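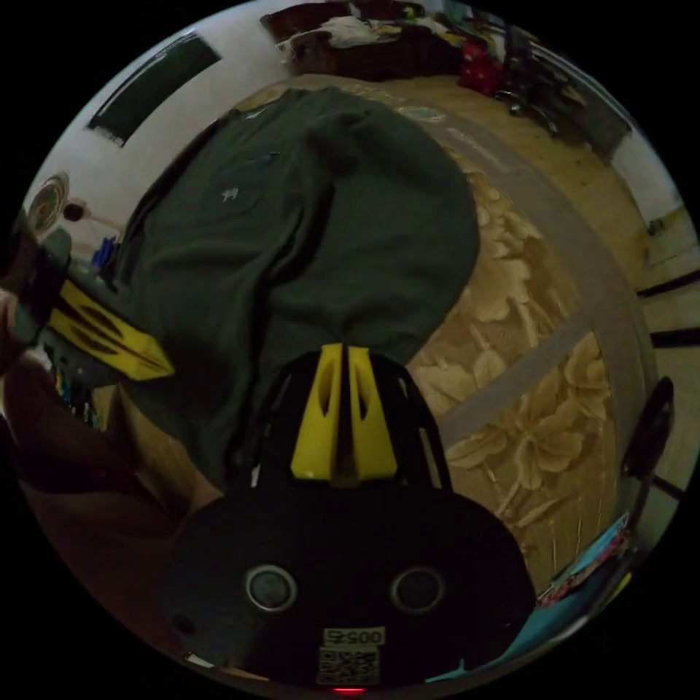
A dark green shirt in need of folding.

About Mustness

Print this page | E-mail this page

Mustness is a laundry and clothing repair shop in Clelonport. We wash, dry, press, fold and mend everyday clothes for households and small businesses. The shop is at 159 Joo Street, in the old Skekley shoe store next to the post office.

We opened in 2000 as a pressing counter. Seul-gi Woo had worked in a hotel laundry and wanted a place where people could drop off work shirts in the morning and pick them up on the way home. She had one steam press, one ironing board and a rail. Washing was sent out to another plant for the first few years. When that plant closed we bought two of its washers and a dryer and started doing the work ourselves.

Hậu Đinh joined to do alterations. At first this meant hems and buttons. Customers began to bring in torn pockets, worn collars and split seams along with their laundry, and within a year the mending table took up the whole front window. Hậu became a partner in the business and still runs the repair side. Seul-gi runs the wash floor and the counter.

What we do

Wash and fold. Clothes are sorted by color, fabric and how dirty they are. Each order is washed by itself and never mixed with another customer's. We use an unscented detergent unless you ask for something else. Orders are folded and wrapped in paper, with socks paired and placed on top.

Pressing. Shirts, pants, skirts, tablecloths and napkins. Shirts come back on a hanger or folded, whichever you mark on the ticket. There is no charge for the hanger, and we are glad to have old ones back if they are not bent.

Mending. We patch, darn, replace zippers and buttons, turn collars and take up hems. If a repair will show, we tell you before we start. For holes at the knee or elbow we usually suggest a patch on the inside with stitching through both layers. It costs less than a woven repair and holds up better in the wash.

Work clothes. We handle shirts, aprons, coveralls and jackets for shops, kitchens and garden crews in town. Each piece gets a small cloth tag sewn in at the side seam so that it goes back to the right person. We have 56 business accounts at present. Most of them send a bag every week and some only in the busy season.

What we do not do

We do not dry clean. We do not take leather, fur, wedding gowns or anything with a paint or solvent spill on it. For dry cleaning we can give you the names of two shops we trust, one on each side of the river. We get nothing for sending you there.

We also turn down repairs that would cost more than the garment is worth, though if you are fond of it and still want it done, Hậu will probably do it. Bring it in and ask.

How we work

All orders are written up on a paper ticket at the counter. We go through the pockets while you are standing there, if you have time to wait, and hand back what we find. Anything that turns up later goes in an envelope stapled to the ticket.

Stains are looked at before the wash. It helps a great deal to know what made the stain and how long it has been there. Coffee, grass and grease each need something different, and hot water will set some of them for good. Please do not rub at a stain or put bleach on it before you bring it in. Blot it with a plain cloth and leave the rest to us.

Dark colors are turned inside out, washed cold and dried on low heat. Even so, dark cotton will fade a little over time. Greens and blacks are the ones customers ask about most. A shirt that is washed cold and hung up to dry will keep its color longer than one that goes through a hot dryer, and we will hang dry any piece on request. Allow an extra day for this.

We can wash 800 pounds of clothing in a day with every machine running. On most days we do less. In the week before school starts we sometimes reach the limit, and then new orders are promised for a day later than usual. We would sooner give you a later date than miss one.

If we damage something, we tell you. We will repair it, or pay for it if it cannot be repaired. Missing buttons are replaced without asking, from the button drawers under the mending table. If the button you lost was an unusual one, we will match it as closely as we can and save the others in a small bag for you.

The shop

The Skekley building was a shoe store until the family retired. We moved in from our first counter, which was two doors down, and kept the shelves along the north wall. They were built for shoe boxes and turned out to be the right depth for folded orders. The wash floor is in back, where the stock room was. The floor drain and the water lines had to be put in new, and the work took most of a winter.

Parking is on the street in front or in the lot behind the post office. There is a step at the front door. If the step is a problem, ring the bell at the side entrance, which is level with the sidewalk, and someone will come out to you.

Mending classes

Hậu teaches a basic mending class in the shop after closing. It covers sewing on a button so that it stays, hemming a pair of pants by hand, closing a seam and putting on a patch. The class is small and no experience is needed. Bring one or two things from home that you would like to fix. Woven cotton is the easiest to learn on, and an old work shirt is a good choice. Needles, thread and scissors are here. The next class starts in June and there is a sign-up sheet at the counter.

Unclaimed clothes

We hold finished orders for 90 days and call twice. After that, clean clothes in good condition are given away in town. If you have moved or changed your number, please let us know so we can reach you.

Working here

We hire from time to time for the counter and the wash floor. Experience is useful but we train everyone on our own machines. The job involves standing, lifting and a warm room in summer. Stop in and ask for Seul-gi.

Page last updated May 22, 2019

Mustness Laundry and Mending, 159 Joo Street, Clelonport
Contact us | Copyright Mustness. All rights reserved. | Back to top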